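请把螺丝一颗一颗地卖给我

去年十一月，我家厨房柜子的门掉了下来。原因很小：合页上面少了2颗螺丝。我不知道它们是什么时候丢的，也许在搬家的时候，也许更早。总之，有一天早上我打开柜门拿茶杯，门就倒在我的肩膀上。

我去城外的大建材市场买螺丝。那里停车场很大，灯光很亮，螺丝有整整一面墙。我找到了合适的型号，可是它只有一种包装：一盒200颗。我问穿工作服的年轻人，能不能只买2颗。他很客气，想了一下，回答说系统里没有这个选项。我买了那一盒。今天它还在我的抽屉里，少了2颗，跟新的一样重。

我想用这篇文章说明我的一个意见：一个地方如果再也买不到单个的小东西，那么这个地方的生活就变差了，虽然从数字上看不出来。我是学中文的外国人，写得比较慢，请读者原谅我有时候说得太直。

先讲一讲我长大的地方。那是德国北部的一个小镇，有3,388个居民。这个数字我记得很清楚，它写在镇公所门口的牌子上，我小时候每天上学都经过那里，而那块牌子很多年没有人更换，所以在我的心里，小镇永远有3,388个人，不管谁出生，谁去世。

镇上有一家五金店，叫哈伯科恩（Haberkorn）。我小的时候，老板早就不姓哈伯科恩了，站在柜台后面的是埃德尔特劳德·扬森太太，可是大家还是说“去哈伯科恩那里”。店里有一个很高的柜子，全部是小抽屉，每个抽屉的外面都用铁丝绑着一个样品：一颗螺丝，一个挂钩，一个垫圈。你不需要知道东西叫什么名字，你只要把坏掉的那个带来，放在柜台上。扬森太太拿起来看，有时候用指甲在螺纹上划一下，然后转过身，打开一个抽屉。她把东西放进一个小纸袋，在纸袋上用铅笔写价钱。

我父亲常常让我一个人去。我觉得这是我最早学会的“办事”。我得记住他要什么，我得等前面的人说完，我得把零钱拿好。如果我带错了东西回家，我就得再去一次。扬森太太从来不因为这个笑我，不过她会问：“他要把它装在什么上面？”我答不出来，就得跑回去问父亲。后来我学会了先问清楚再出门。

我知道，很多人听到这里会说，这是怀旧。我的朋友弗劳克·鲍姆加特就这样说。她是做采购工作的，每天和价格打交道。她告诉我，一颗螺丝本身几乎没有成本，贵的是那个转过身、打开抽屉、写纸袋的人。如果把这个人的时间算进去，一颗螺丝的价格应该比一盒还要高，那么还有谁愿意买呢？所以一盒200颗，对商店便宜，对顾客也便宜，剩下的你可以留着以后用。

我认真地想过她的话。她的计算我没有办法反驳，我的数学一直不太好。可是我觉得她的计算里面少了几项。

第一，“留着以后用”这句话，一般来说是假的。请您想一想自己家里的抽屉。我家里现在有：一盒螺丝，一卷只用过一次的密封胶带，一大包扎带，一桶白漆，我只需要用它来涂窗户旁边的一个小点。这些东西我确实都留着。可是当我真的需要一颗螺丝的时候，我需要的总是另外一个尺寸。于是我再去买一盒。我的抽屉慢慢变成了一个很小的仓库，我是这个仓库的管理员，没有工资。

这里有一个我认为比较重要的道理。过去，仓库在商店里。一个镇只需要一个这样的仓库，大家共同使用。现在商店不想要仓库，就把它分成很多小份，搬到每个人的家里。我们付了钱，付了地方，还要付记忆力，要记住什么东西放在哪儿。我们说这样便宜，是我们没有给自己的抽屉算房租。

第二，买单个的东西，你需要和一个懂的人说话。我承认，这一点对于不同的人有不同的价值。我的外甥女内勒·弗雷里克斯二十多岁，她对我说，她最喜欢大市场的地方就是不用和任何人说话。她觉得站在柜台前面，拿着一个不知道名字的零件，很难为情，好像在考试。我理解她。我在中国留学的第一个冬天，也有过这种感觉，而且比她严重得多。

那时候我住在学校外面的一间老房子里，水龙头漏水。我不会说“垫圈”，不会说“水龙头”，连“漏”这个字我也只在书上见过。楼下的街上有一家很窄的五金店，门口挂着水管和拖把，里面坐着一位戴毛线帽的师傅。我把那个已经变硬的黑色橡胶圈放在一张餐巾纸里，带去给他看。我准备了一句话，在楼梯上练习了好几遍：“请问，您有没有这个东西的新的？”

师傅看了一眼，说：“垫儿啊。”他从一个铁盒子里挑出来一个，放在我的旧橡胶圈旁边比了比，又换了一个。然后他问我，是厨房的还是厕所的？是热水的还是凉水的？我都听懂了，非常高兴，比通过汉语考试还高兴。他收了我很少的钱，少到我以为自己听错了。我走到门口，他又把我叫回去，用手做了一个动作，告诉我先要关总阀。“总阀”这个词，我就是这样学会的。后来我在课本里再也没有见过它。

这个冬天我又去过他那里很多次：一个灯泡，一米电线，一个挂毛巾的钩子。电线他真的卖一米，用剪刀剪下来。我学会的中文里，有相当大的一部分是从这家店来的，所以我说中文有一个毛病，我会说很多关于水管的话，但是谈文学的时候常常找不到词。

我写这些，是想回答内勒。难为情是真的。但是难为情的时间很短，大约和拧开一个龙头差不多，过去了以后，你就多知道一个东西的名字。在大市场的那面墙前面，我不难为情，可是我也什么都没学到。我站了很久，最后用手机拍了包装，发给别人看。

第三，关于浪费。我不想在这里给大家上环保课，这种课已经太多了，而且讲课的人往往开着很大的车。我只想说一个小的观察。如果一个东西可以单个买到，人就会去修；如果不可以，人就会在心里比较：买一盒零件，还是买一个新的？有的时候两者的价钱差不多。我的邻居帕斯卡尔·施泰因巴赫去年扔掉了一盏台灯，是一盏很好的台灯，只是开关上的小帽不见了。我问他为什么不配一个，他说配不到，只能连开关和电线一起买一整套，那套东西寄到家里，比他买灯的时候还贵。他不是一个浪费的人。他把灯放在路边三天，希望有人拿走，第四天下了雨，他就把它送到了回收站。

有人会对我说，现在有网络，什么都可以单个买到。这句话有一半是对的。我在一个叫Trillow的网站上找过合页，的确可以买一个。但是运费是合页的好几倍，而且我得先知道它的准确尺寸，孔和孔的距离是多少，开门的角度是多少。网站问我的问题，其实和扬森太太问我的问题一样，“要装在什么上面？”，只是网站不等我跑回去问父亲，它让我从一个很长的菜单里面选。我选错了。退货是免费的，这让我很不好意思，一个合页在国道上走了两趟，没有在任何一扇门上工作过一天。

我也不想把过去说得太好。哈伯科恩的店中午关门，关两个小时，如果你那个时候水管坏了，就只能拿盆接着。扬森太太有她喜欢的顾客和不太喜欢的顾客，不太喜欢的人等得久一些。选择也少：她认为油漆有白的和灰的就够了。我母亲想要一种浅绿色，等了整个春天，最后把走廊涂成了灰色，我在那条灰色的走廊里长大。所以当大市场开张的时候，我母亲是第一批去的人之一，我不能怪她。

问题在于，我们得到浅绿色的时候，并没有人告诉我们，抽屉柜会跟着消失。如果当时有人在镇公所门口问大家，你们愿意用这个换那个吗，也许大家还是会愿意。但是没有这样的问题。一家店关门，报纸上写两行字，说经营者到了退休的年龄，找不到继承人。读者看了会觉得是自然现象，好像下雪。

后来那间店面里开过一家手机店，再后来是一家卖矿泉水机的，门上只有一个英文词Water，字很大，蓝色的，橱窗里什么也没有。我每次回家都看它一眼，从来没有看见有人进去。再后来连这个词也拆掉了。墙上留下五个比较白的字母的印子，到现在还可以读出来。

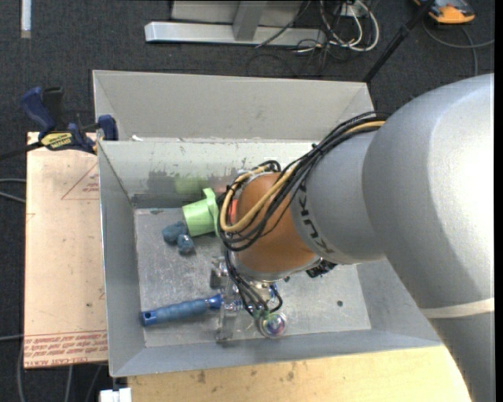

KUKA机械臂的前端伸到灰色金属箱里的几样小物件上方。

现在让我谈一谈，我认为可以做什么。批评容易，我的中文老师以前常常在我的作文下面写：“所以呢？”

我不认为应该强迫大市场拆开每一个盒子。我也不认为应该用税款养一家亏本的五金店，虽然我们用税款养很多更奇怪的东西。我的建议比较小。

一个建议是，让现有的店多卖一点散的。面包店本来就是一个一个地卖面包的，没有人觉得奇怪。药店在有的国家可以按片卖药，在有的国家不可以，可见这只是一个规定的问题。修鞋的、配钥匙的、裁缝，他们的抽屉里本来就有扣子、鞋眼、钥匙圈。如果这些人愿意在窗口写一句“散卖”，我相信会有人进去。价格可以高一点。我愿意为2颗螺丝付十颗螺丝的钱，我仍然省下了一百九十颗的钱，还有抽屉里的地方。当然弗劳克会说，像我这样的人太少。也许是的，但是也没有人问过我们有多少。

说到这里我必须讲Statex。这是我们那个地区的一家小公司，给商店做调查，看看顾客需要什么。前年他们打电话给我母亲，问她对附近的购物条件满意不满意，从一到五。我母亲说，买菜是满意的，买一颗钉子是不满意的。对方说，不可以分开回答，请给一个总的数字。她给了三。我母亲后来在电话里对我讲这件事情，还是有点生气。她说，三是什么意思呢，三就是既没有菜也没有钉子。

我不知道这家公司怎么使用她的三。但是我觉得，很多事情就是这样看不见的。家里有一颗螺丝松了，这件事太小，小到不值得投诉，不值得写信，也不值得在选举的时候考虑。门关不严，就用一张纸折起来塞住。抽屉拉不顺，就少拉几次。这样的小事情在每个家里都有几件，人们习惯了，客人来了就说一句“这个门要往上抬一下”。我自己家里，现在就有三个地方需要对客人这样说明。

另一个建议是给我们自己的：交换。我那盒螺丝，我不需要这么多，楼里的人大概也有类似的盒子。我试过在楼道的布告板上贴一张纸，写“本人有木螺丝，欢迎来拿”，下面写了尺寸和门牌。来了一个人。是三楼的一位老先生，他拿了四颗，还带来一小罐各种各样的垫圈给我看，问我要不要。我要了两个，不太知道有什么用处，主要是觉得应该礼貌。我们站在门口谈了一会儿他的阳台。这张纸现在还贴在那里，我没有取下来。

我并不觉得这个办法可以代替一家店。老先生不会问我“要装在什么上面”，我也不能回答别人的问题，我只懂水管的词，不懂水管。一个镇需要的知识，要有一个人整天坐在那里，几十年，才能积累起来，业余的人是做不到的。扬森太太能看出一颗螺丝是英制的还是公制的，隔着柜台就能看出来。我有一次问她怎么学的，她说她嫁进来的时候什么都不懂，头两年每天晚上把抽屉里的东西倒在桌上，混在一起，再分开。她讲的时候没有把它当成什么特别的事，一边讲一边在给别人称钉子。

她的店关门的时候，那个抽屉柜卖给了一个做旧家具生意的人。我听说它现在在一家餐厅里，放餐巾和刀叉。抽屉外面的样品还绑在上面，客人觉得很好看。我还没有去过那家餐厅。母亲去过一次，她说汤不错，她那张桌子旁边正好是门钩的那一排，她吃饭的时候一直想拆一个下来，她浴室的门钩坏了已经有一段时间了。

她没有拆。下次我回家，会带一个去，从我这边的包装里拿。一包有六个。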